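Drallham Tableware Catalogue
Progress report to the funder, June 2022

Sorting of the Mahuika donation is complete. The collection comprises 1397 pieces, packed in 50 cartons at the Keltetcombe store. Each piece has been given a shelf number, and chipped items have been set aside for assessment. Nine cartons remain to be catalogued.
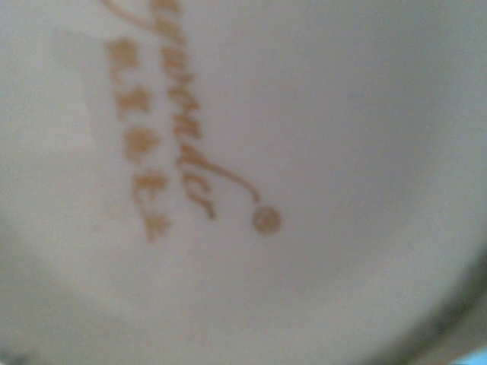

Marks and attribution

White ceramic with a gold-toned printed mark: cursive script beside a column of characters, likely Chinese. The script is only partly legible and is entered as "...ander" or "...ender" – no maker is assigned. The colour is recorded as tan or ochre. Transcription of the characters is outstanding.

Next period

The remaining cartons will be catalogued and moved to the Flandar shelving by September. No variation to the budget is sought.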